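Home Modules Timetable Reading Contact

Everyday Objects: Sorting, Grouping and Putting Away
Handout 3, summer short course, Wurthorpe
Sofia Lazaridis, 2nd August

Welcome back! Last time we talked about drawers, and I was delighted by how many of you went home and emptied one. Today we move up to the tabletop, my favourite place in the whole course. A table is where things pause on their way to somewhere else — keys, cups, fruit, the brush you meant to take back to the sink — and you can learn a great deal from what gathers there.

3.1 Containers first

Before you touch any of the loose things, look at what you have to put them in. Ask how wide it is, how high the sides are and whether you can see into it from where you stand. A tray with raised sides will take long things lying down. A round bowl is kinder to small things, and to anything that would roll. Colour helps more than people expect. If the bowls are different colours you can say "purple" or "orange" across a room and be understood at once, which no amount of "the left one, no, my left" will ever achieve.

Leave the containers where they are while you sort. Colette Besnard, who taught this unit before me at Keststead, used to put a pencil mark under each one, and I still do it at home. 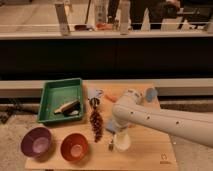
Now for the loose things. Your first sort should be quick and a bit rough. Try these headings on a scrap of paper:

Things you drink from
Things you clean with
Things you eat
Things you wear or decorate with
Don't know yet

The last heading matters enormously! Beginners hate it and want to leave it blank. Fill it cheerfully. Something crumpled might be a cloth or might be a bit of packaging, and you won't find out by staring at it from a chair.

3.2 Long, thin and bendy

A brush is easy. It has a handle and a head, it stays the shape it is, and you can lay it diagonally if the tray is short. Beads are another matter. A string of them has no shape of its own, so it borrows one from whatever is holding it. Laid on a board it can trail on and on. Lifted from one end it hangs straight down and takes up almost no room sideways, and you can lower it into a bowl in a coil.

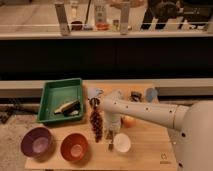 Fig. 2. Beaded strand held from its upper end; green tray and two bowls at the left.

Try it with a necklace, a shoelace and a length of chain, and write down which one coils best. Sanne Postma's group did this in July with six bowls and got into a wonderful argument over the chain (her notes are in the Groen folder, page 307).

3.3 Grouping by use or by shape?

Both work. Grouping by shape gives you a tidy table fast: round with round, long with long. Grouping by use means the orange goes with the food and the cup goes with the cups, even if they look odd side by side. I like to do shape first, take a breath, then go back over it by use.

For next time: clear one small table at home, sort it twice and bring both lists. Thijs Bakker has the spare trays if you need to borrow one.

Questions to Sofia Lazaridis, Rernden Room, Wurthorpe | © Wurthorpe short courses | Back to top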